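About Leltunside Road Watch

Leltunside has one road in and the same road out, and for most of the winter it would rather be a river. We keep an eye on it.

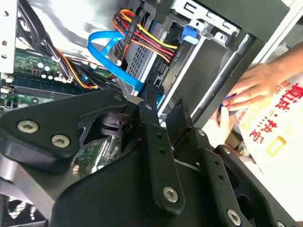
Who do you work for?
The 3,790 people who live above the Culmont bridge, and anyone daft enough to drive up in February.

Leire Cordero started the service after a landslip left the school bus on the wrong side of the hill until supper. She still writes the bulletins, which go out at 6 each morning and have been called blunt.

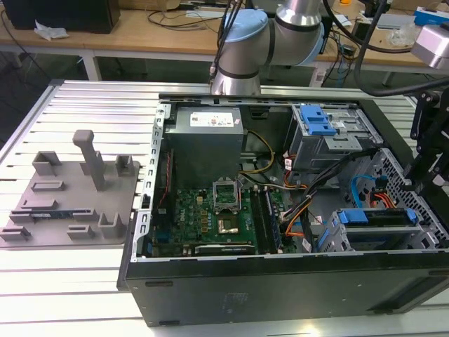
Jagadeesh Ramasamy joined later to look after the 123 roadside gauges. The sheep look after them too, in their way.

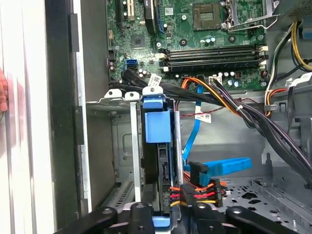

Photo: Sosus / Leltunside Road Watch

We don't close roads. The council does that, usually once we've rung twice. Membership is free and there are roughly 400 of you on the text list.

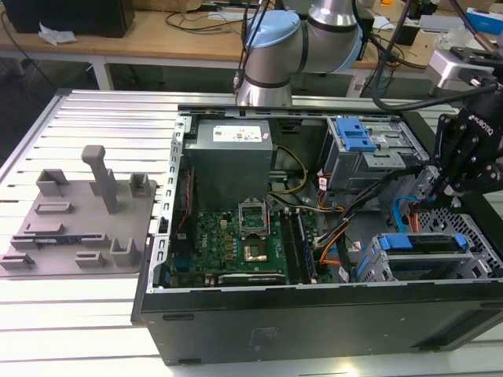

Desktop tower with the side panel off.

Our office is on Alcaraz Street, up the stairs. Mind the third one.

Last updated: February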